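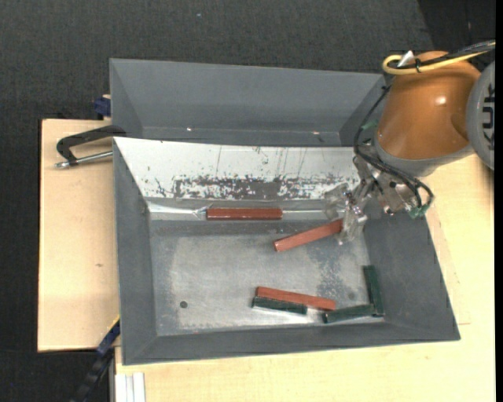 Session 8: The Bin and the People Next to It

Course notes, Work and Automation. Instructor: Glykeria Michailidis
Revised 7/13/22

Reading for this session: the Sollaleck packet, first half. The second half is mostly org charts, and two of them contradict each other. Skip it unless you enjoy that kind of thing.

1. Where we left off

Last session we looked at the brochure version of automation, in which a machine arrives, a dull task goes away, and everyone moves up to something called "higher-value work." I asked you to find out what the higher-value work was at one real site. Most of you came back with "monitoring." Hold on to that word. It will be doing a lot of lifting today, more than the robot in some cases.

2. The task

Bin picking sounds like the easiest job in the building. Parts lie in a bin at whatever angle they fell, and something has to take hold of one and move it. A new hire gets about a minute of training for this, half of which is being told where the gloves are.

For an arm with a gripper, the trouble is in the details a person never mentions. Take stick-shaped blocks in a gray bin, reddish-brown ones and dark green ones. Two green blocks meet in an L near a corner. A reddish-brown one lies right along the foot of the back wall. Before the fingers close on anything, somebody has had to think about how close they can get to a wall, which end of a block to go for, and what to do about a neighbor lying nearly parallel. Add a scratched metal floor that throws back light, and transparent fingers that do the same, and you have plenty to keep a vision engineer employed.

Note also the clamp on the rim of the bins. Every cell I have ever visited has a clamp in it somewhere. It does not appear in the budget.

3. The Sollaleck case

Sollaleck packs hardware kits. Before the change, the kitting line ran on hand pickers who worked from bins and rotated every two hours. Management bought an arm cell from Makris, with planning software called Illivach, and set a target of 2000 picks a shift. The slide shown to staff promised that no jobs would be lost, and none were. What happened to the jobs is the subject of this course.

Bo-ram Yeo had picked on that line for years and became a "cell operator" in November. Her account is on page 77 of the packet and is worth reading slowly. Her new duties, in the order she gives them:

Refill the bins.
Shake the bins when the arm can't find a pick it likes.
Clear the fault light.
Straighten the cable bundle.
Fill in the fault log.
Attend the meeting about the fault log.

She says the old job was hard on the wrists and the new one is hard on the nerves. As a picker she decided her own pace within the hour. As an operator she waits for the arm, which is a different kind of tired, and she is called away from whatever else she is doing each time it stops. Her pay grade stayed put – the title was felt to be reward enough.

4. Three terms you will need

Leftover work: the tasks that remain with people because the machine can't do them, or because doing them by machine would cost too much. Leftover work is seldom designed. It collects.

Tacit skill: what the pickers knew and had never written down. Yeo's group could tell by feel when a part was from a bad batch. The arm moves bad parts with perfect manners, so complaints came back from packing.

Shadow repair: fixes made by the people nearest the machine, outside any procedure. Bits of tape, a nudge, a bin turned end for end. Management at Sollaleck learned how much of this went on when Yeo took two weeks off.

5. What they changed

The Fliver round (their name for the review; I have asked where it came from and gotten three answers) gave operators the right to stop the cell and reorder the queue without calling a lead. It also put inspection back in the job description, with time set aside for it. Nearly 100 log entries went into making the argument, almost all of them written by operators on paper that had been meant for something else.

The pay grade is still under discussion.

6. For next time

Pick one machine where you work or study. Spend half an hour near it, with permission, and write down everything a person does for it. Two pages at most. Please talk to the person as well. Last year I got several fine papers on a photocopier – and not one word from the man who has to open it.

Bring the packet. We start with the fault log form, including the box marked "Other," where most of the useful information lives.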